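Resident Services > Laundry and Linen > Folding and Sorting

30/04/2021
By Hannelore Seidel

Folding Shirts at a Shared Table

Residents of Tolwood are welcome to fold and sort clean clothing in the common room on the ground floor. The following guidance applies to all users of the tables and is intended to keep clothing clean and the room available to others.

Wipe the tabletop with a damp cloth and dry it before laying out any clothing. A white surface shows crumbs and ink readily, but clear spills are easy to miss, so pass a hand over the full working area. Keep drinks away from the folding table, and close the cap on any bottle set down nearby.
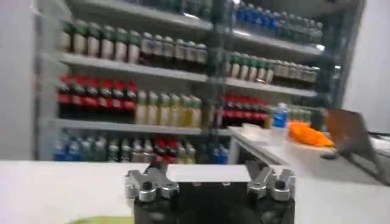

Bring one load at a time. A basket of 25 pieces is a comfortable amount for one person and can be finished without crowding the table. Place unfolded clothing on a side table and leave the main table clear for the piece being worked on. Socks and small items should be left until last.

Lay each shirt front side down, with the collar pointing away from you. Smooth the fabric from the center toward the hems using the flat of both hands. Pulling at the corners stretches light knit fabric and should be avoided. If a sleeve is caught beneath the body of the shirt, lift that side and free it before smoothing again.

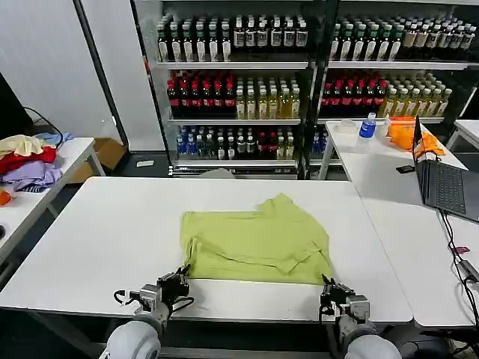 Once the shirt is flat, fold one side toward the middle and turn the sleeve back along the fold. Repeat on the other side. Bring the hem up to the collar in two equal folds, then turn the shirt over. Shirts with thick collars may be stacked in alternating directions so that the pile stays level.

Deep creases that remain after smoothing may be treated with a light mist of water. Allow the fabric to dry fully before it is put away. Mr. Babar Usmani of the Linen Office advises against pressing a damp shirt under a heavy stack, as this sets the crease more firmly.

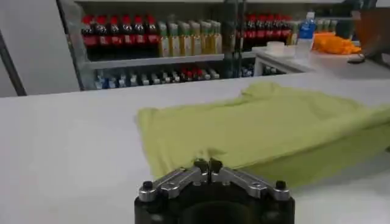
A light-colored garment on the table, still to be smoothed and folded.

Finished piles should be removed promptly. Clothing left overnight is taken to the Linen Office, where it is held until the end of the month. Please quote your apartment number when collecting it.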